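Plonico runs guided walking tours for visitors who come to Tomatham for the river temples and the old quarter. We are hiring two walking guides for the season that starts in August, with a possible extension through the winter festivals.

## The work

Guides lead morning and late afternoon groups along the riverfront, through the market lanes and up to the hill shrine at Dai. The full route includes 479 stone steps, and guides climb them with every group that books it. Shorter routes stay on level ground and are used for families and older visitors.

A normal working day starts at 6:30 a.m. at the ferry landing. You check names against the booking sheet, hand out shoe bags and head coverings, explain the rules for the inner courtyards, and set off by 7:00. The morning walk ends before the heat. Afternoon guides meet their groups at 4:00 p.m. and finish after the lamp ceremony.

You will also:

- answer visitor questions about temple customs, dress and photography
- collect entry fees and settle them with the temple offices
- keep the group together in crowded lanes
- write a short report after each walk, including any closures or detours
- help with ferry transfers to Nusus when the schedule calls for it

## Who we are looking for

You should know the history of the riverfront temples well or be ready to study it before you start. We provide a guide handbook and five paid training walks. Previous guiding work is useful but not required. Teachers, museum staff and former hotel staff have done well in this job.

You need fluent spoken English and a second language. First aid certification is preferred, and we will pay for the course if you don't have it. You must be able to walk for three hours and speak clearly to a group outdoors. 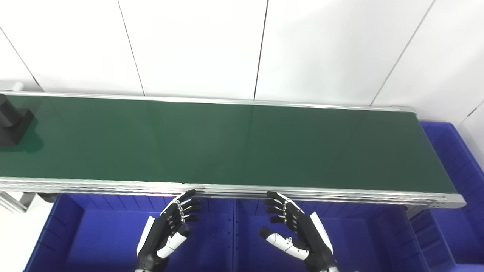 The Nusus transfers are the part of the job applicants ask about most. Groups arrive by ferry with overnight bags, and the guide on duty sees that the bags are tagged, matched to the right guesthouse and sent on by van before the walk begins. Up to 200 visitors can come through the terminal on a festival morning. If you have worked near a conveyor belt with metal side rails, at an airport counter or in a warehouse, mention it in your application. Guides do not load the vans, but they do stay until the last bag has been matched to its owner.

## Pay and conditions

Guides are paid by the walk, with a higher rate for the full Dai route and for festival mornings. Training walks are paid at the standard rate. Tips belong to the guide. We supply a shirt, a hat, a rain jacket and a phone for work calls. Breakfast is provided at the landing.

Shared housing near the old quarter is available for guides who are moving to Tomatham. The rent is taken out of monthly pay.

## How to apply

Send a resume and a one-page letter to Zixuan Du, guide coordinator, at the Plonico office on the ferry landing. In the letter, tell us which languages you speak and describe one temple, shrine or historic site you would enjoy showing to a first-time visitor. Selected applicants will be invited to lead a short practice walk with our staff. Please bring comfortable shoes and clothing that covers the shoulders and knees.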